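Droven Laundry Diaries, a thread. December 7, 2022

1/ OK so I've been living out of one suitcase since October and I have opinions about laundry now. Big ones. If you've got a dryer and a door that closes, scroll on by, this one's for the small apartment people.

2/ Background: I moved to Droven for work, the building has one washer in the basement, and it takes tokens you can only buy from the bakery across the street. The bakery closes at three. I get off at five. You see my problem.

3/ So I wash in the sink now, and the thing I learned first is that white cotton tees are the easiest stuff in the world. Warm water, a little soap, squeeze (don't wring!!), roll it in a towel and stand on the towel. Yes, stand on it. Then lay it out flat and smooth it with your hands while it's damp.

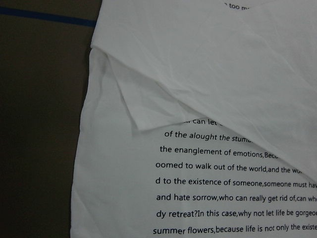

4/ Drying is where it all goes wrong. My radiator is a liar. It's hot for 95 minutes in the morning and then it's basically furniture. I tried hanging things over the shower rod and everything came out smelling like a basement. Open a window a crack, even when it's freezing. It feels wrong and it works.

5/ Also, split up your space. I gave half the table to shirts, a corner to socks, and the rest to eating dinner like a person. Blue tape is great for marking it off and it peels up clean if you don't leave it on for months.

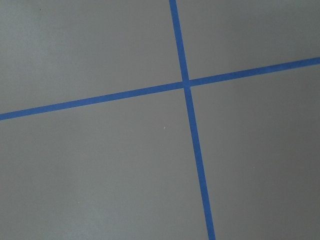

Photo: Vitalii Pavliuk

My neighbor Vsevolod thinks this is the silliest thing he's ever heard. He also asked to borrow the tape.

6/ Soap talk! I'd been buying the fancy liquid from the store on Stetsiuk and it costs 120 for a bottle that lasts me two weeks. Then I switched to a plain bar, grated on a cheese grater (a separate cheese grater, please). One bar has lasted since I got here and my shirts feel softer. I'm kind of mad about it.

7/ Long sleeves need more patience. The cuffs stay damp forever, so pull the sleeves out away from the body and flip the whole shirt halfway through. If you leave them bunched up you'll be walking around with cold wrists all day. Ask me how I know. 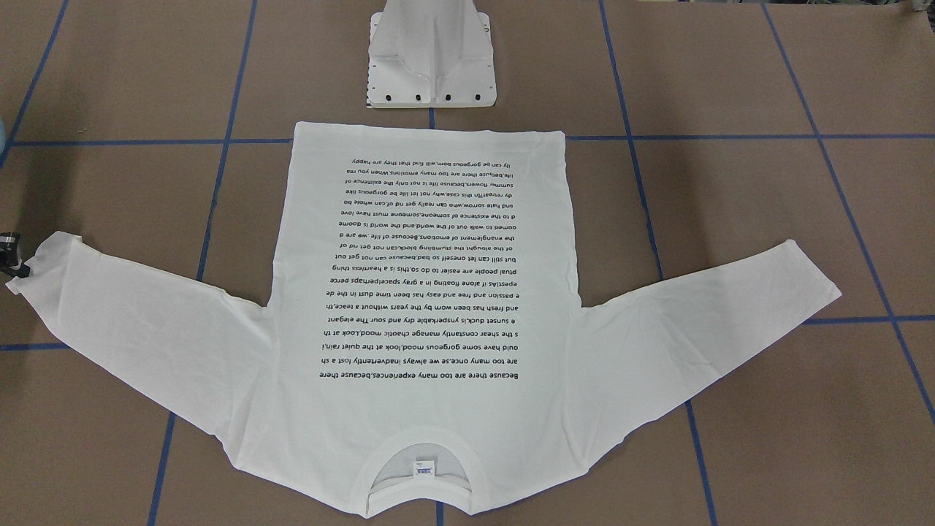 Long sleeves, all the way out.

8/ Folding: I do thirds, then in half, and I stack them on their edges like records so I can see every one. A stack of 7 fits in a shoebox. My mom folds in a totally different way and we've agreed not to discuss it on the phone anymore.

9/ For printed tees, turn them inside out before they go in the water and keep the iron off the print. I ruined my favorite Kelo concert shirt that way and I'm still not over it. Brown paper under your clean stuff is nice too, a big roll is cheap and you just tear off a new piece when it gets grubby.

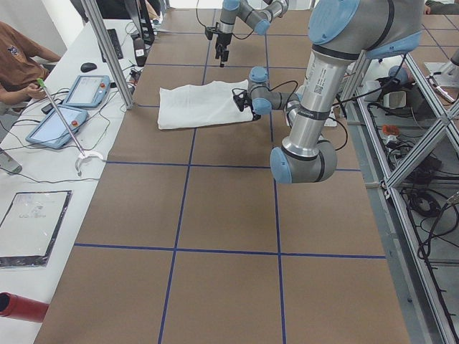
10/ Questions I keep getting: no, I don't do sheets in the sink. I tried once and flooded the bathroom. Sheets go with me on the bus to Cletberg, where there's a real laundromat with giant machines and a guy who sells dumplings by the door. Best part of my month, easily.

11/ Jeans: wash them less. Hang them by the window overnight and they're fine. Tomorrow I'm trying wool socks, so if you've got tips send them now, before I shrink the good pair.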